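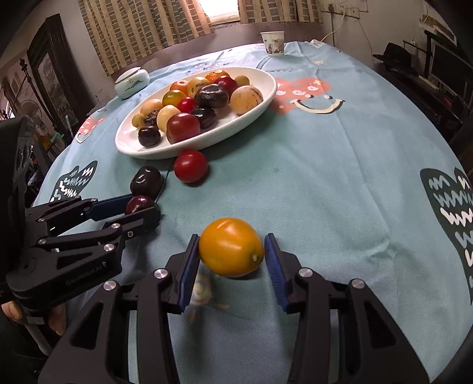
Home Datasets Docs Contact

June, by Kwan-ho Tse

Pondetti fruit handling set: README

Pondetti is a set of recordings of people picking up and moving fruit with hand-held grippers. We use it at the Mundlow packing site, where soft fruit and tomatoes are sorted by hand, and where two robot arms will start on the small mixed orders. The set holds 3670 recordings. Each one has a short text label in English.

## What is in the set

The fruits are of mixed size and colour: tomatoes, plums, citrus and others. They lie on a patterned tablecloth, on a plate or beside it. We kept the pattern because a robot which has only seen a plain grey belt makes mistakes when the background changes.

Labels give the fruit, the action (grasp, lift, place) and which hand was used. When the labeller was not sure of the fruit, the label is "other".

## Why people at the site should read this

The sorting team asked what will change for them, and I try to answer here. The arms take the night orders first. The nine persons on the day shift stay on sorting, and three of them are now learning to check the arms and to stop them. This training is paid as normal hours. Melquiades Bermúdez from the Warnell line keeps the list, please write to him if you want to join.

Some work becomes less heavy, for example filling the small trays. Some work is new and it is tiring in another way, as one must watch the arm for a long time. We have asked for a change of task after every hour, and this is not yet agreed.
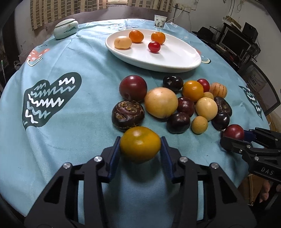 Will the recordings be used to measure how fast a worker is?
They are used only to train the arms, and the labels contain no names and no working times.

## Known limits

- Very ripe fruit is rare in the set.
- Labels made on Saturday were not checked a second time.
- Files in the folder "matousek" follow the older Matoušek naming. Please convert them before you mix them with the rest.

Corrections are welcome, also for my English.

Shares: 9 Comments: 2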